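Home | Articles | Preprints | Methods | About

5.2 What the planner score hides

The Sinari planner is usually judged on its own success log, and we doubt that log tells us much. Of 1338 bimanual episodes replayed through the Gitlow checker, the log marks almost 20 percent as clean even though one arm never received a grasp command. A grasp by a single arm, with the other parked nearby, counts the same as real coordination. 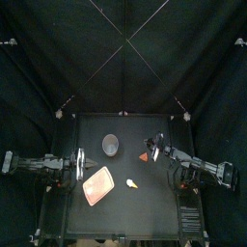
Figure 4. Two-arm workspace inside the fabric tent, with cup, tray, triangular piece and toy ice cream cone on the tabletop.

Layouts like the one in Figure 4 make the problem worse. The right gripper is just above the small orange-red piece, while the left has the tray close by, so a planner that assigns each object to the nearest arm can look clever without any shared reasoning. We swapped the assignment module for a plain distance rule – 44 lines of code – and the score barely moved.

Yagi argues that the learned module pays off when the arms must cross. That may be so, but the Aravena split holds too few such cases to settle it, and we would not report a gain from it.

3 comments | 12 shares

Related items
Calibration drift in the Corkby logs
Tsutomu Yagi: Replay checks for two-arm planners
When nearest-arm rules are enough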